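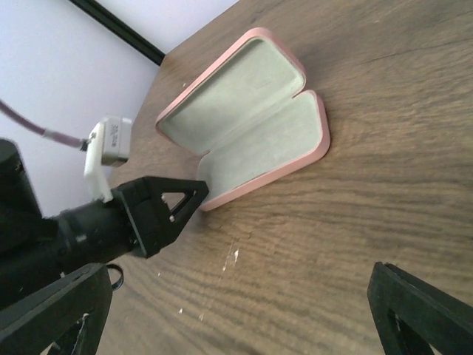 Comparison of Two Finger Types for Closing a Hinged Case
Project report, Group Lilulero
Submitted November 15, 2020

1. Task

Two arms work at one table. The object is a clamshell eyeglass case with a felt lining, placed open and empty. One arm steadies a half of the shell and the other folds the second half over. We compared the Plidow finger, a tapered wedge with a triangular cutout, against the Calado finger, which is solid and has a flat pad.

2. Setup

Both arms ran on the Trirkar controller with the same speed limit. Each has a camera at the wrist. The calibration made in August was reused after a check against the table corners. The case was set down by hand at a different angle before each attempt. Each finger type got 25 attempts.

3. Results

The Plidow fingers slid under the rim more easily because of the narrow tip. They failed in 4 attempts, all with the fold line pointing toward the steadying arm. The Calado fingers failed in nearly half. The usual fault was the pad pushing the whole case across the wood before the shell lifted.

In 2 of the Plidow failures the wrist cable pulled tight and the controller stopped the arm. These were kept in the count.

4. Limits

Only one case was used. Grip force was not measured. The stiffness of the hinge probably changed over the session, and the Calado fingers were tested second.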